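Setting up the cup exercise, week 5
Posted Tue 6 January
By the Doltaleo robotics club, Durkville

Teams use a parallel gripper and the wrist camera only. Check the wrist view before you run any grasp code. The first picture has the jaws open near a gray-blue cup, the second has the fingers up close to a white mug.

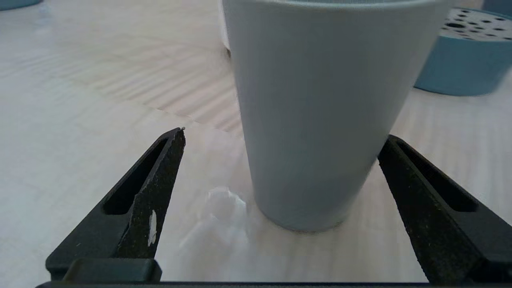
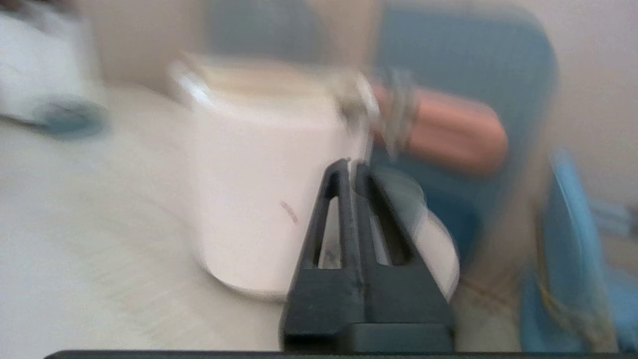 1. Home the arm and open the jaws fully.
2. Set the approach speed to 5 percent. Go up to 50 only after a clean dry run.
3. Jog down until both fingertips are below the rim — stop short of the table.
4. Close in small steps and log the jaw position at each one.
5. Lift, hold, lower, release. Save the log under your team name.

If a frame is blurred, drop it from the log and repeat the step at the lower speed. Logs go in the Drokeck folder. The scored round is in March.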